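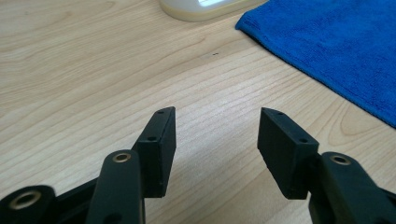 Broso Confirms Utness Open Format

1 November 2024 – Broso has confirmed the format of the Utness Open, the opening event of its pool calendar. Play takes place at the Cladstead Cue Club on 16 tables.

Matches are race to four in the group stage, alternate break. Groups consist of three players, with the top player in each advancing. The entry fund is capped at $500 per division.

Entries close in August. Forms are available from the Soomro tournament desk.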